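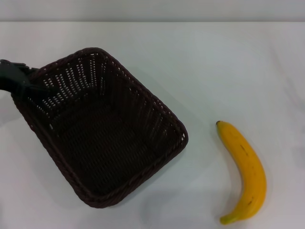
Partanen table basket in dark brown, with a banana for scale.

Partanen Woven Basket, Rectangular

A rectangular basket with rounded corners, for fruit, bread rolls, napkins or the mail. The rim is a thick twisted braid. Upper walls have an open weave that lets air in around fruit. The lower walls and floor are woven closer, so small things like walnuts and garlic bulbs stay put.

The sides slope inward to a flat floor. Empty baskets stack, and a set of 12 fits on one pantry shelf.

Color: dark brown. Woven goods vary from piece to piece, and two baskets from the same carton may not match exactly.

Care
Shake out crumbs over the sink. Wipe with a damp cloth and dry right away. Do not soak, and do not put in the dishwasher. A soft brush works for the braid — dust collects there first.

Wet fruit should be dried before it goes in. For bread, line the basket with a cloth.

Ordering
Sold singly or by the carton of 20. Cartons ship from our Plarano warehouse. Single baskets can also be picked up at the Irkatwood shop, at the side counter. Orders of 300 or more are made up on request and take longer — ask before you place one.

Returns are accepted on unused baskets with the tag still on. Carton orders go back as full cartons only.

Trade accounts and restaurant orders: Valter Abreu, Irkatwood shop.

See also: Birkulwood bread tray, Partanen round basket, cotton basket liners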